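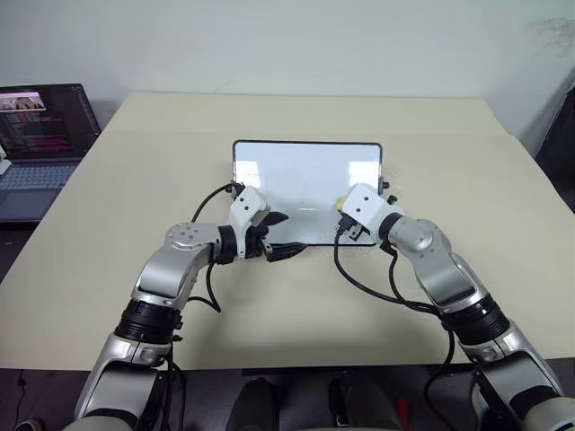 *White surface, thin black border, flat on the table.*

The Drunddale league restricts bowlers by overs per match. I think this is the wrong unit, and the season just finished gives enough data to say so.

An over limit treats a bowler's day as closed when the scorebook closes. It leaves out warm-up deliveries, nets, and the Tuesday match played for somebody else. Vedwood logged every ball bowled by its under-17 seamers in August, in matches and in practice. The total was 3305. Match deliveries made up some 467 of these. A rule that governs the smaller number and ignores the larger one cannot be called a workload rule.

Tahsin Jayasinghe has argued in the league newsletter that practice bowling is done at lower effort and should be discounted. That may hold for spinners. For seamers I doubt it. Front-foot load depends on run-up speed and action, and most young bowlers change neither when the batter in the net is a friend.

My preference is a rolling seven-day ball count, kept by the player's home club and shown to the umpires before the toss. Two objections come up. The first is honesty – a captain short of bowlers has a motive to under-report. The same is true of overs in a friendly, and we accept those. The second is equipment. Menaka Gunawardena wants every club to buy the Fitent system, with its sensors and annual fee. I would leave the medium open, subject to one test: the umpire must be able to read it standing up. Anything glossy and white laid flat under ceiling lights shows bright patches of reflection, like the one here, and figures written or displayed there may be lost in them. Paper has no such fault.
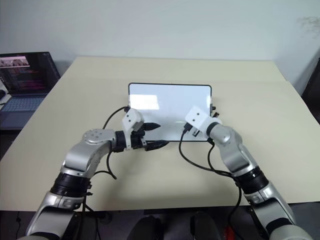
The limit itself should vary with age and with the previous month's total, so that a bowler returning from a break starts low. A sudden rise after a quiet spell worries me more than a steady high count. Fixed over limits have no way of seeing it. As for recording, the choice matters less than the habit: a blank white face with a thin black edge is of no use to an umpire until a figure is on it, and the figure has to be entered on the day. Aoife Ó Néill's proposal for next season allows clubs 2 days to enter practice figures. I would cut that to the same evening, and otherwise vote for it as drafted.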